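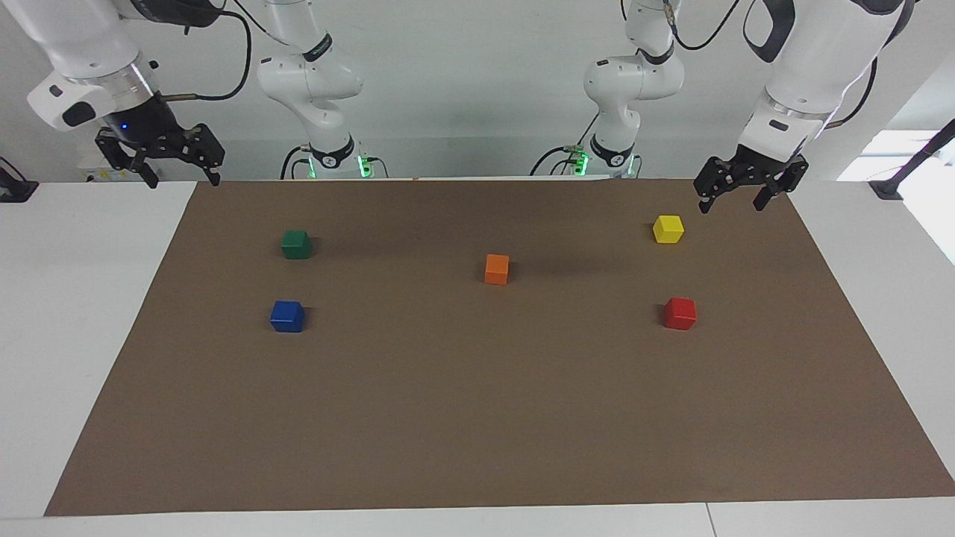

Photo: Hayley Bickerstaff, Birkett shared workshop

Two-Arm Cube Sorting: Project Report

3. Setup and first results

Both arms hang over the table, so the base brackets took most of May to get level. We covered the white top with brown paper because glare from the window was upsetting the color check. The five wooden cubes are green, blue, orange, yellow and red. Each arm takes the cubes on its own side, and either one may take orange.

We logged 243 pick attempts. Most of the misses were on orange, when both arms started toward it. A simple lock in the Pokatness script fixed this: the first arm to claim a cube keeps it until its gripper opens again. The script is now more than 1,190 lines long and needs splitting up.

Still to do: shorten the cables and repeat the test after dark with the workshop lights on.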